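4. Using the Pistik kit on soft goods

4.1 What we got and how we set it up

We bought the Pistik two-arm kit the way any small lab would, off the regular price list, and nobody at Mikirgate (the company that sells it) knew we were going to write it up. I mention this up front because so many kit reviews in our field come from people who got the hardware on loan! The box had two arms, two hands, a controller, the teleoperation software and a printed manual that Marianna Witkowska read cover to cover before she let any of us touch a cable. She was right to. The mounting order matters a lot, and the quick-start card gets it wrong: it has you bolt the arms down before routing the hand cables, and then you have to unbolt everything again.

We picked laundry for our test because it's the task people ask us about most, and because cloth is mean to robots. A rigid block stays where you put it. A sweater slides and bunches, and it hides its own edges, so an operator has to keep guessing where the second layer went. Our task had two parts. First fold the garment, then put it in a small open case. The full list of 232 garments is in the appendix, and it's a pretty ordinary pile (long sleeves, short sleeves, some thick knits that I came to dread).

4.2 Folding

Each operator drove both arms at once, one per hand. Hamish Dalgleish and I did most of the driving, with Cayetano Soler taking over for the knits once my patience ran out. The thing I liked right away is how the two hands share a piece of fabric. You can park one hand as an anchor, lower it until it's just pressing, and then work the other end without the whole garment creeping across the table. Mikirgate calls this "hold mode" and it's a single pedal press. Figure 3 has both hands down on a folded garment, with the case waiting at the back. 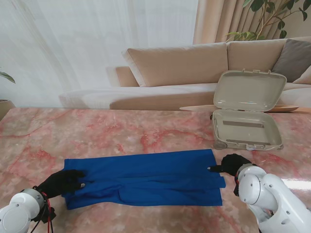
Figure 3. Two-arm handling of a folded blue garment on the marble table.

Hold mode does have one annoying habit, though. If you stay in it for a long stretch and then let go, the arm gives a little upward twitch before it hands control back to you, and on a light shirt that's enough to pull the top layer out of line. We reported it, and Anselmo Carretero from their support desk wrote back the same day with a setting that softens the release. It isn't in the manual. For anyone who owns the kit, it's under the advanced tab, it's called release ramp, and we ended up leaving it at 100 for everything in this section.

Fingertip control is where I'd spend my money again. Pinching a single layer is still hard, and we all had bad days with it, but pressing, smoothing and nudging an edge felt natural within an afternoon. Yatziri Hinojosa had never driven a robot before this project, and by the end of her first session she was squaring up hems better than I was (I have made my peace with this).

4.3 Packing

Packing was slower, and I think most of that is the wrist. To lower a folded garment into a shallow case you want both hands to tilt together, and the kit has no linked-tilt option, so you're matching two angles by eye. The older Grarkadia kit we used in the Echevarría study did have one, and I missed it every single day. Smooth floors in the case made things worse too, because a stack that lands crooked wants to keep sliding.

We logged 1,000 attempts in total, folding and packing together, and threw out 99 of them for reasons unrelated to the kit, mainly a controller laptop that kept updating itself. Everything that's left goes into Table 2, with the knits broken out on their own line so they don't drag down the shirts. A dropped garment counted as a failure even when the operator picked it up and finished the job, which Hamish argued against for a week and which I still think is the fair way to score it.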